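Let the Toys Pile Up

My sister-in-law Rakiya has a rule: one toy comes in, one toy goes out. She read it on some tidy-home blog and now her living room looks like a dentist's lobby (a very nice dentist, to be fair). I love her, but I think she's wrong, and I told her so on Tuesday over the last of her plantain chips.

I grew up in a house where nothing got thrown away. We had a doll with no arms who was the mayor of everything, and we had a shoebox of plastic farm animals that came from four different farms. Half my childhood was spent making the wrong pieces go together, and I wouldn't trade it for a matching set of anything!
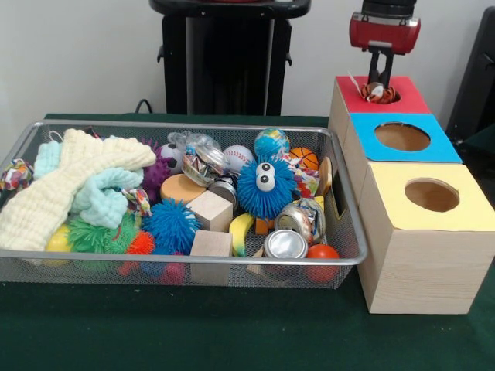 A small orange-and-white plush at the red-topped box, with the toy basket nearby.

My neighbor Musa says I'm being sentimental, and that kids get overwhelmed by too much stuff. Maybe some do. Mine dumps the whole bin on the rug, picks out one bald dinosaur and goes off happy, and the other 100 things just sit there being possible. Yes, I step on them at six in the morning. Yes, I say words.

What bugs me about the one-in, one-out business is who gets to choose. It's always the grown-up, and the grown-up always keeps the pretty wooden thing and ditches the ugly one that sings. If you're going to clear out, at least ask the kid first, and be ready to lose the argument.

Rakiya still has her rule. I gave her daughter a singing frog for her birthday, so we'll see.

Recent posts
Why I Quit the School Group Chat
Secondhand Bikes and Other Bargains
Bedtime Is a Negotiation
Soup Again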